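**Le club Drimis engage cinq élèves au concours de manipulation domestique**

Le club de robotique Drimis présentera en juin un bras mobile à pince parallèle. L'équipe, encadrée par Dayana Villca, compte 13 élèves. L'épreuve impose 8 saisies de textile en 400 secondes.

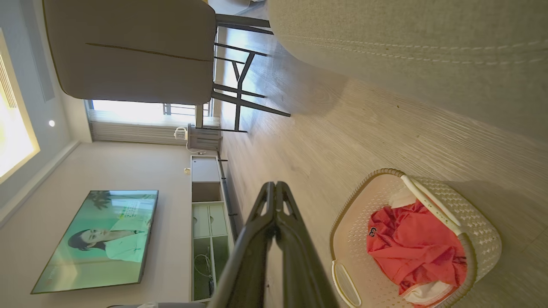
Le module de préhension est développé par Martim Esteves. Les essais portent sur du linge froissé, comme le vêtement rouge posé sur du tissu blanc dans le panier tressé, dont les anses servent aussi de repères.

Contact presse : Lurdes Peixoto, le mercredi.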